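I drove up to Tarnoddale on Monday evening for the cup replay, and I'm still a bit hoarse, so forgive me if this rambles (it was always going to ramble, you know me by now). Ashworth won 2-1 after extra time, and I have not had that much fun at a soccer match in years!

The program said there were 553 of us in the ground, which doesn't sound like much until you've heard them all groan at the same missed header. Tarnoddale scored first, a scruffy goal off a corner, and for most of the first half we couldn't string three passes together. Rawiri Tapsell was playing much too deep. I said so to the man next to me, and he told me he'd been saying it since October.

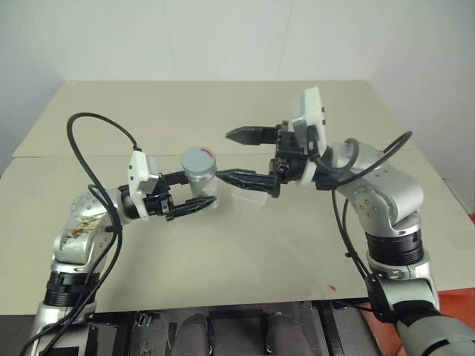
After the break they pushed Rawiri up behind the striker and it was like watching another team. He got the equalizer himself, low and hard from the edge of the box, and then went sliding on his knees toward our end with half the bench chasing him. Their keeper kept it level with a couple of saves I'd happily have paid to see on their own.

Then came extra time, and cold feet, and a second cup of very strong tea. With 6 minutes left Ekua Dramani swung in a free kick from way out on the left, everybody missed it, and in it went at the far post. She'll claim she meant it. I hugged a stranger and lost a glove.

We play Andivent in the next round, away, and their ground holds 700, so get your ticket early if you're coming. I have room for two in the car, provided you don't mind my singing and a stop for pie on the way home.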